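Habit Stacking
Filed under: Self-improvement, A to Z
April, by the Brimlow editor
Print this entry | E-mail this entry
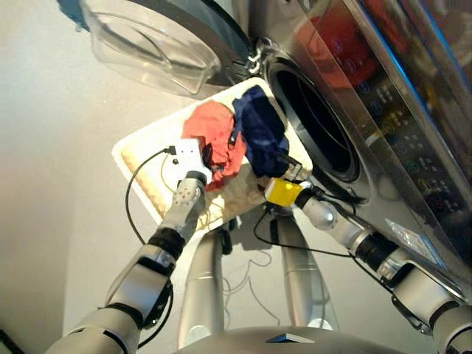

Habit stacking is the practice of hooking a small new habit onto one you already have. You pick something you do every day without thinking, like putting the kettle on, and you tell yourself that once it's done you'll do the new thing straight after. I've been writing entries for this encyclopedia for a fair while now and this is the one I get the most mail about, so I've rewritten it from top to bottom (again!).

How it works

The old habit is usually called the anchor and the new one the add-on. A stack is written as a plain sentence: "After I brush my teeth, I will stretch my calves." I like to put mine on a sticky note, though plenty of people keep theirs in their heads and do just fine. The anchor should happen at the same place and near enough the same time each day. Meals are good, locking the front door is good, and "when I feel relaxed" is hopeless, at least for me.

Size matters a lot more than people expect. My first stack was 40 push-ups after breakfast and it lasted until Thursday. The one that stuck was a single page of reading after I'd parked myself on the bus, and that grew on its own to 20 pages over the winter.

Where it came from

The idea is older than the name. Music teachers and sports coaches were tying drills to warm-ups long before anybody put it in a paperback. Locally, most of us in Fatthorpe met it through the Meireles workbook, a spiral-bound thing with a green cover that sold 3,000 copies out of one shop and then went out of print. My copy has lost its back half, so if you have chapter six I would love to borrow it.

Variations

A chain is a stack with several add-ons in a row. I find chains brittle, as one missed link tends to take the rest down with it, but I know people who swear by them. A swap uses the anchor of a bad habit and puts something else in its place. The Vekero method, which has its own entry, adds a small reward at the end (mine is a square of chocolate, and yes, I've been told that's cheating).

Criticism

Some readers say it turns the day into a checklist, and I have some sympathy. Stacks also fall apart on holidays, during shift changes and whenever there's a new baby in the house, when the anchors themselves go missing. It's much better suited to little daily jobs than to big projects. You won't stack your way to a finished novel of 4,000 pages, although you might get the desk cleared.

See also: Morning routines; Prompts and cues; Vekero method; Willpower

Contact the editor | Copyright Brimlow Self-Help Encyclopedia | Back to top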